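Fliswood Community Rooms - walk-through checklist, 10/22/24
Walked by: Maribeth Cabrera and Jayson Quiambao

1. Exits and hallway
Both doors open all the way - great! The new push bar on the garden side is a joy to use.
OK

2. Trash and recycling
Bins emptied, lids on outside. Kristine wants a bag in every bin by opening time, and I love that the spare bags finally have their own shelf.

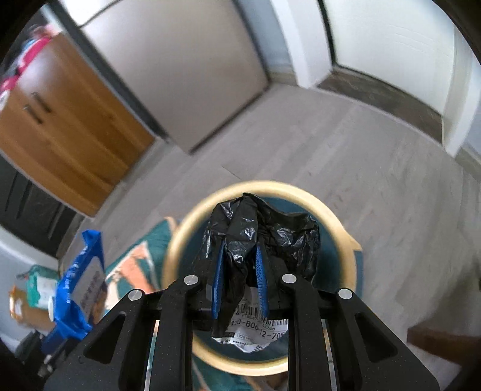
Paper goes out with the Gandana pickup. Please flatten boxes first, the pile by the back step was knee high.
OK, see note

3. Fire extinguishers
Kitchen: gauge in the green, tag signed. Hall: tag missing, Charito has a new one.
FIX

4. Lounge floor and seating
No loose edges, no cords across the walkway. Cushions go back on the seats at closing. So much nicer in there since April!
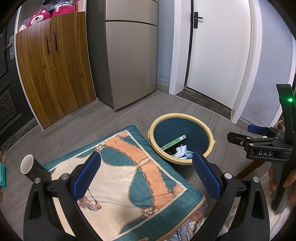
5. Kitchen
Hot tap tested, fridge at 40. First aid box is fully stocked - thank you, Agathe! Burn gel is good for another year.
OK

6. Lights
Stairwell bulb flickers. Jayson will swap it.
FIX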